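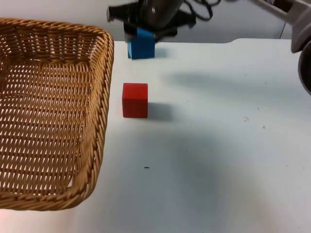 Progress report to the Kestedau Fund
Citley Community Craft Program, basketry and chair seating
26 September 2025
Prepared by Cleiton Miranda, program lead

Period covered

This report covers the work since our last update in June. It follows the headings in the grant agreement, with spending at the end.

Summary

The evening basketry course ran in full and a second one has started. The chair seating course began three weeks later than planned, as the seating cane we ordered came in the wrong width and had to go back. The written pattern guide is in draft. We are within budget on everything except materials, which are over by a small amount explained below.

Courses

We now have 30 people enrolled across both courses, against almost none at this point last year, when we had only the Saturday drop-in. Most found us through the library notice board and the Lovora newsletter. We paid for one newspaper ad and do not plan to repeat it, as only one person mentioned it when they signed up.

Beginners start with a round base and a plain over-under weave. After that they choose between a shallow tray and a deeper shopper. The braided border is where people slow down. Our tutor had allowed one evening for it and now allows two. We have moved the handle session to the end of the course to make room, and a few learners have finished their handles at home.

Attendance dropped in the hottest weeks of the summer. We kept the sessions going but started them an hour later, and most people came back.

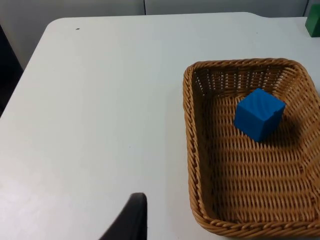 Chair seating is a smaller group and will stay that way. Each learner brings their own chair, and the storage room at Citley holds only so many between sessions. Two chairs had joints too loose to seat safely and were sent to a repairer first. We have added a line to the sign-up form asking people to check for this before the first session.

Materials

We switched willow supplier in July. The old supplier could no longer promise mixed lengths, and we were throwing away too much of each bolt. Kawaguchi, the new supplier, charges more per bolt but sorts by length, so there is less waste. Delivery is slower. We now order a full month ahead and keep a reserve bundle in the back store.

Soaking is still a problem. The trough we have takes the shorter rods without trouble, but anything over five feet has to be bent at the end or soaked in two goes. A longer trough was in the original application and was taken out when the budget was cut. We would like to discuss putting it back in for next year.

Pattern guide

The guide was due in draft by the end of this period and it is. It covers bases, side weaves, borders, and simple repairs. The repair chapter is longer than we planned because so many people asked about broken rims. Two learners are testing the instructions at home and sending back notes. So far their main complaint is that the border chapter uses too many terms before explaining them. We agree and are rewriting it.

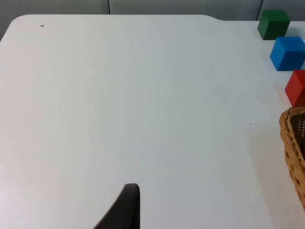

Spending

Total spent in the period was $3162. Tutor fees were the largest part, followed by materials and room hire. The overspend on materials comes from the cane return, where we paid shipping both ways, and from the first order with Kawaguchi. We expect to make it up from the printing line, as the guide will be printed in one color.

Problems and changes

The late start to chair seating means that course will now finish after the date in the agreement. We are asking for a short extension on that item only. No extra money is needed.

The lock on the back store has been replaced and keys are now signed out at the front desk.

Next period

Finish the second basketry course and the chair seating course.
Complete the guide and send you a proof copy before printing.
Get two quotes for a longer soaking trough.
Send a short feedback form to everyone who has finished a course, with results in the next report.

Receipts and attendance sheets are in the folder sent with this report. Please send any questions on the spending section to me directly at the Citley office.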